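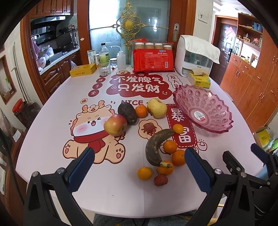
Unit 4: Scheduling and Standings in Recreational Leagues

1. Scope of the unit

This unit covers how a small amateur league is laid out over a season: the number of rounds, the order of matches, the allocation of courts, and the rules for ranking teams. The worked case is the Gostik indoor netball league. The same method applies to futsal, volleyball and any other sport in which two teams meet for a fixed period and one result is recorded.

2. Single and double round robin

In a single round robin, each team plays every other team once. For n teams the number of matches is n(n – 1)/2. In a double round robin it is n(n – 1). If n is even, a single round robin takes n – 1 rounds. If n is odd, it takes n rounds, and one team has a bye in each.

A division of 5 teams therefore needs 10 matches over 5 rounds, with two matches per round. The double version needs 20 matches over 10 rounds.

3. The circle method

Write the teams in two rows. Hold the first team in place and move all the others one position clockwise after each round. Teams facing each other across the rows play. With an odd number of teams, add a dummy entry; the team drawn against it has the bye.

The basic method does not balance early and late start times. Apply the time slots after the pairings are complete, and keep a running tally for each team. A difference of one late slot between teams is acceptable. A larger difference should be corrected by swapping matches within a round, never between rounds.

4. Court allocation

Court time is usually the binding limit. The Gostik league has 4 courts at the Todorova Sports Hall. Each match is booked as a 50-minute slot: 40 minutes of play, a 3-minute interval, and 7 minutes for changeover. In a three-hour booking, each court takes three matches, with 30 minutes left over. Do not schedule into the leftover time. It absorbs late starts and injury stoppages.

Last season the league recorded 794 player registrations and 3,866 individual match appearances. Divide the second figure by the first to get appearances per player – a little under five. Use this ratio when estimating squad sizes for the exercise below.

5. Points and tie-breaks

Three points for a win, one for a draw, none for a loss. A forfeit is entered as a 10–0 loss. Teams level on points are separated in this order:

(a) points in matches between the tied teams
(b) goal difference in those matches
(c) goal difference in all matches
(d) goals scored in all matches
(e) a play-off, if a court is free

Where three or more teams are tied, apply (a) to the whole group first. If this separates one team, restart at (a) for those that remain. Leagues that skip the restart can get a different final order from the same results, so the rule must be stated in writing before round one.

6. Exercise

Arnora and Teltine are in a division of six. Draw up a single round robin so that they meet in the last round and neither has more than three late slots. Submit the pairings, the slot tally and one paragraph on any swaps made. Work is due in the first week of March.

Related handouts
Unit 2: Entry Fees and Court Hire
Unit 3: Grading Teams into Divisions
Unit 5: Knockout Draws and Seeding
Unit 6: Postponed Matches

Recreation Management course notes | Revised 5 February 2018 | Contact the course office | Back to top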